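Tips for the drawer task - club workshop page

Quick notes for anyone joining the Drostik sim challenge team this term. Written between builds so excuse the gaps. Add your own at the bottom.

Before you touch the arm

Load the room first, let it settle, then load the arm. Other order and the joints twitch on start.
Save a copy of the start pose. Name it something you'll recognize in December.
Seed is 1156 for all practice runs. Don't change it on the shared machine. If you want your own, put it in your own folder.
Close the browser. All the tabs. The lab computers are old and the physics gets choppy.

Fingers

Check the fingers before every batch. Switch to a camera down at the palm and look along them at whatever you're aiming for. Closed fingers should come together to a point with just the narrow slot down the middle. If one side sits higher than the other your grip file is wrong, reload it, don't try to tune around it.

Open them BEFORE the approach, not during. Half the bumped cabinets last term were fingers opening an inch from the drawer. 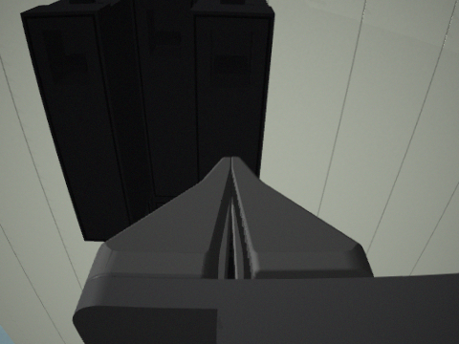
Getting to the drawer

- Come in slow. Fast is fine for the first part of the reach, then drop speed to 8 percent for the last bit.
- Line up the wrist first, then move forward. Doing both at once looks cool and misses.
- Watch the elbow. It likes to swing out past the table edge, and you forget about it when you're staring at the gripper.
- Use the shadow on the tabletop as a cheap depth gauge. Two lights means overlapping shadows, pick one and stick with it.
- Pressed up against the cabinet front is not the same as holding something. Check contact in the log before you pull. From the wide view those two look alike, and you can lose a whole afternoon on it (ask me how I know).
- Pull straight. Any sideways and it jams.
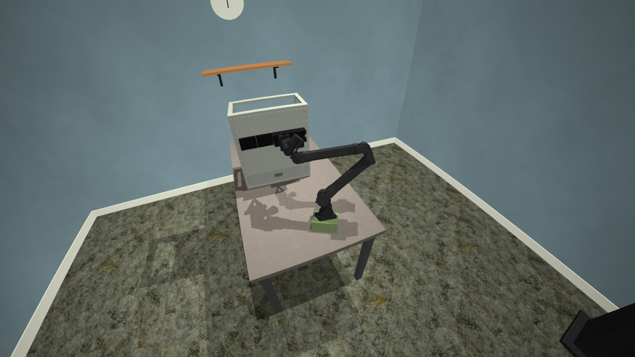 How many runs do I need before I can trust a setting?

At least 40 with the same settings. Ten good ones in a row can be luck, and the Iller round scores you on the average.

When it goes wrong

Stop the run, don't grab the slider. If you drag the arm by hand the log is junk from there on.

Back out the way you came in. Up first if there's room over the cabinet, then away. Straight sideways will catch a post on the open-frame cabinet, the tall one with the two boxes in it. For that one I like to park the gripper pointing down with the fingers open, off to the side, and look at it from across the table before doing anything else. A side camera shows you the gap you realy have, the one behind the arm lies.

Step limit is 2000. If your arm is still wandering at the halfway mark, kill it and look at your waypoints. Probably one has a flipped sign. It's always the flipped sign.

Write down what broke. One line is plenty - "wrist hit left post, came in too low" - and put it in the team sheet, not on a sticky note. The sticky notes fall behind the radiator.

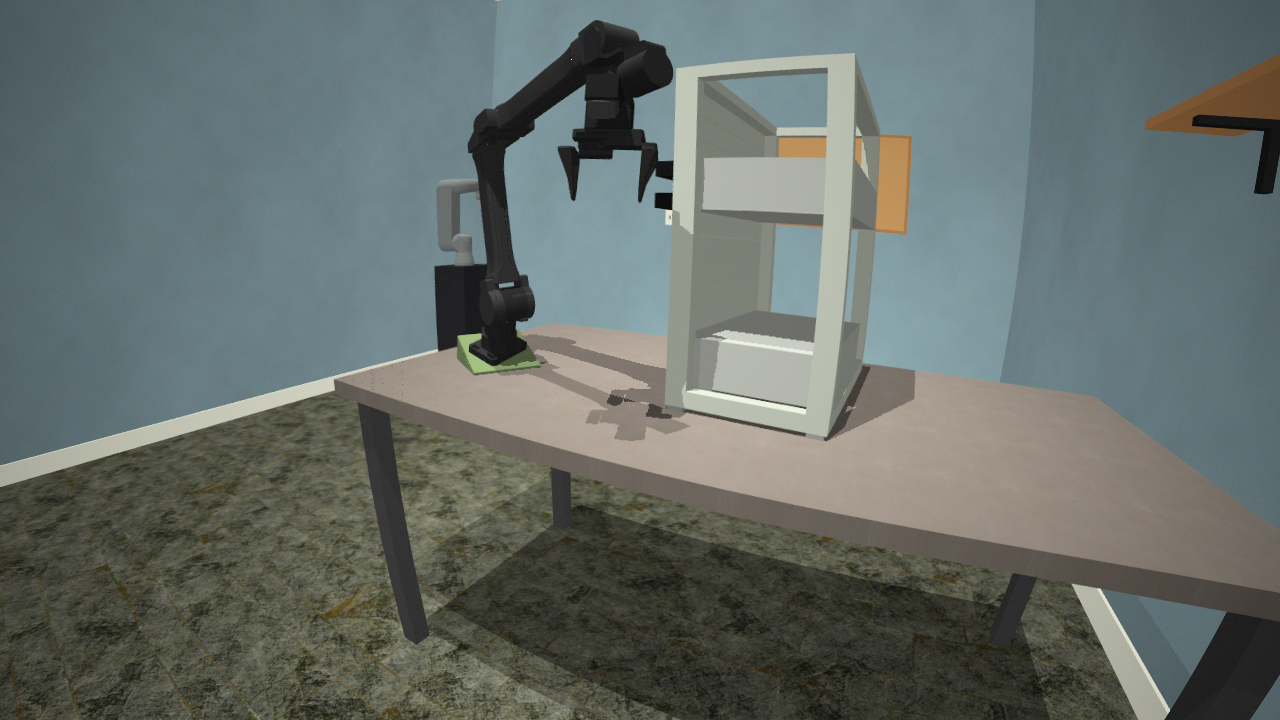
Saithong team used to do the sticky note thing too, and we lost a whole week of fixes that way. One thing to add from our side: write the cabinet version next to the failure, otherwise the line is useless a month later when you've swapped models twice.

Good point, added to the sheet. Thanks.

Saving your work

Short file names, no spaces. The uploader chokes on spaces.
Grab a still when the gripper is hovering in front of the dark strip, just before contact. Easiest spot to compare one run with another. Same camera every time or the comparison is worthless.
Keep the bad runs. At least till the round is over.
Back up to the club drive before you log out, the lab machines wipe over night.
Judges want the config, the log and one picture. Not your whole folder. 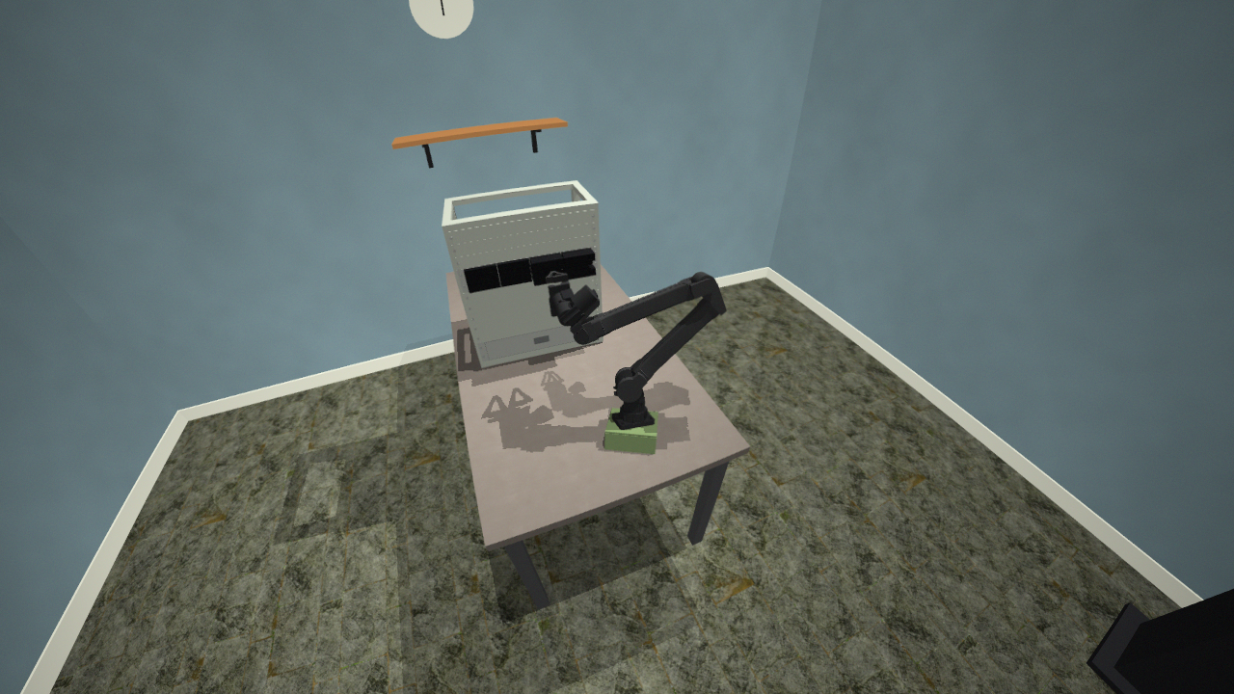 Night before the round

Don't change anything. Really.
One full practice from a cold start, timed, with the person who'll be pressing the keys.
Print the waypoint list. Paper doesn't crash.
Charge the laptop, bring the cord anyway. The Dondamport hall has outlets on one wall only and they go fast. Doors open 8 a.m.
Snacks.

Comments

gearbox_mom: The printed list saved my kid's team last year. We'd add a highlighter, mark the points you're allowed to skip.

tln: What speed do you use backing out? Same as the approach?

Reply: Same slow speed till the fingers are clear, then whatever you like.

third_bench: The seed thing should be in bold. Somebody changed it again.

Contact the club through the workshop desk | © Drostik workshop club | Back to top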